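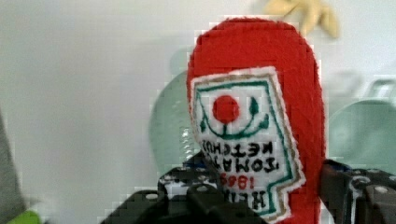
A felt ketchup bottle in a two-jawed gripper, label upside down.

Kitchen Tips: Can a Machine Put the Groceries Away Yet?

Posted 2024-02-19

I get asked this one more than I get asked about burned pans, and that is saying something! The short answer is no, not the whole job, and I wouldn't clear a spot beside the fridge this year. The longer answer has been a lot of fun to look into, and it has changed how I keep my own shelves.

Picking things up is the part that has come along nicely. A soft bottle made of felt is kind to a pair of metal jaws, as it gives a little when squeezed and doesn't leak on anybody's floor. A real one is another matter -- slick sides, a loose cap, and a weight that shifts as the sauce slides around inside. Then comes the business of knowing which end is up. You and I turn a bottle over without a thought (or stand it on its cap on purpose, to get at the last spoonful), but a machine has to be shown what "the right way" means on your shelf, and your shelf is not like mine.

I spent a good part of November reading everything I could find on this, including the newsletter from Juvitz and a long write-up on the Dastport shelf helper. In the Dastport test the arm was given 252 items to put away and needed a person to step in on 52 of them. That's better than my family manages, but my family doesn't have to be plugged in.

Meanwhile, a few habits that would help a machine someday and will help you tonight:

Give every bottle a home. Sauces on one shelf, oils on another, and a strip of tape on the edge if people forget.

Leave two fingers of space between jars. If your hand can't get in, you'll knock over the neighbor, and so will anything with jaws.

Wipe the bottle before it goes back. Sticky sides are hard on any grip, and they pull the shelf liner up besides.

Face the labels out. I know, I know, my mother said it too.

Keep heavy glass low, at two shelves from the floor or less if you can spare the room.

For sorting toys or folded washcloths the machines look closer to ready, and I'd happily hand over that basket. Next time I'll go through the Zürcher drawer dividers and the Tastomgate lid rack, which I have been using for the pot lids and like very much.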